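4.2 Session length and return to the game

The second part of the study concerned Varela, the tablet version of a territory game first sold as a boxed set by Pratside. Players take turns to place counters on a map of 21 regions, and a full game may be left and taken up again at any point. We wished to learn whether players who paused a game came back to it, and whether the length of the pause had any bearing on how they then played.

Records were drawn from 3,049 games begun in December by players who had agreed to share them. Games against the computer opponent were kept apart from games between two people, as the former carry no time limit. A game was treated as abandoned when no move had been made by the close of the recording period. This rule follows Gosselin's earlier work on Dimura, although his period was shorter and the two sets of results should be compared with care.

Of all the games in the set, 57 per cent were paused at least once. Pauses were most common in the middle turns, when the borders between players were still open and each move took longest to plan. Players who returned within the same day tended to carry on with the plan they had begun. Those who returned later more often gave up an outlying region in their first move, a pattern also reported by Ruddock for the card game Rikgate.

Most players in the follow-up survey said that they played at home, in short spells between household tasks.
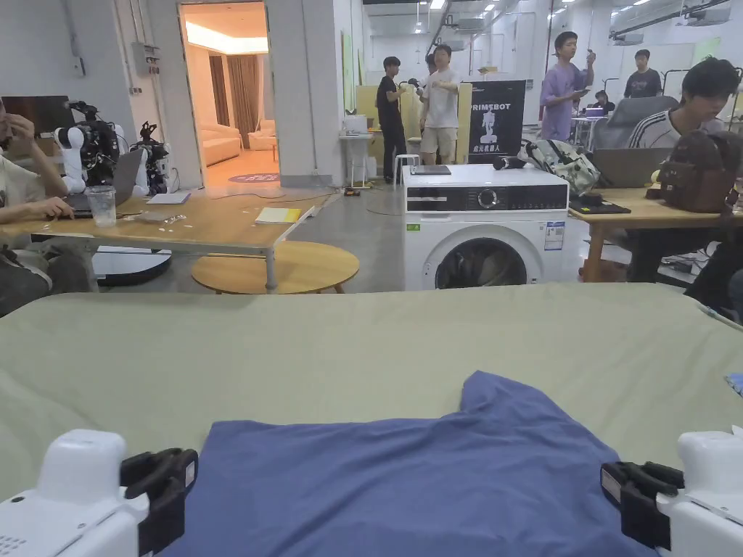
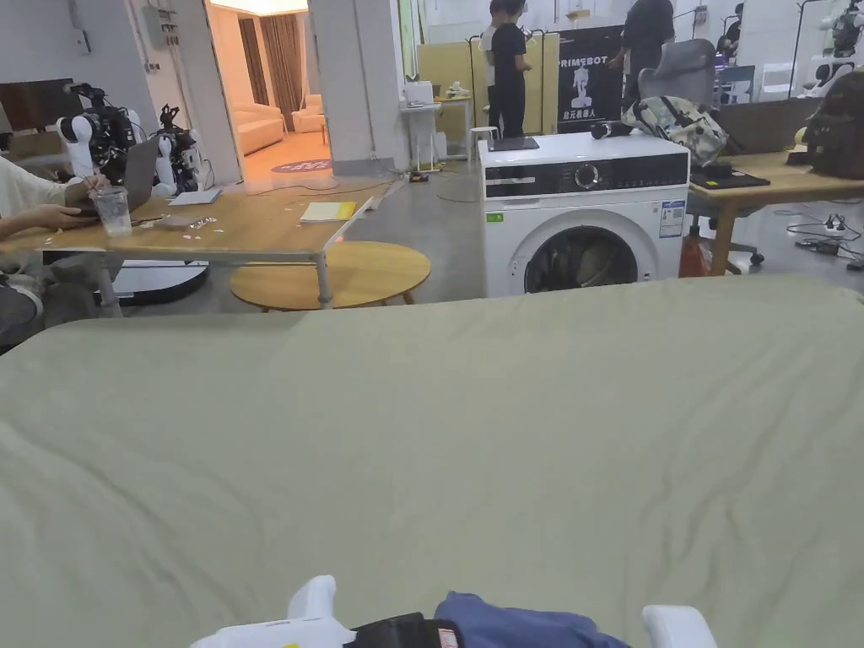
Figure 2. Setting with a front-loading washing machine, two views.

The survey did not ask how many other games each player had open at the time, and this limits what may be said about the choice to return. A player with several games in progress may leave one for reasons unrelated to its state. Section 4.3 considers games between two people, where the waiting opponent is an added influence.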